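Wrist cameras earn their keep at Vekby

Good news from the Vekby bench, where Deok-su Noh has finished the first full comparison of our two grasping policies! Both learned from the same 2,147 demonstrations. One was given the overhead view only, and the other got the wrist camera as well.

Over 200 trials each, the wrist-camera policy missed far fewer grasps, and the gap was widest on plain, boxy things with little colour to go on. Iolo Kemeys thinks the close-up view of the edges is doing most of the work – he's now blurring parts of it to find out.

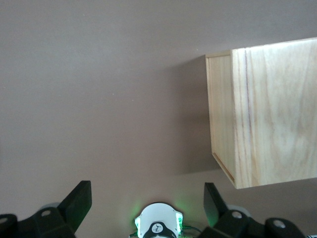 Wrist view with the fingers open and the wooden box to the right.

The next round moves to Clulten, with new lighting and a different table. We started collecting for it in February and would love to reach 1,000 fresh demonstrations before we retrain. If you've got a favourite awkward object at home, bring it in and Deok-su will happily add it to the pile.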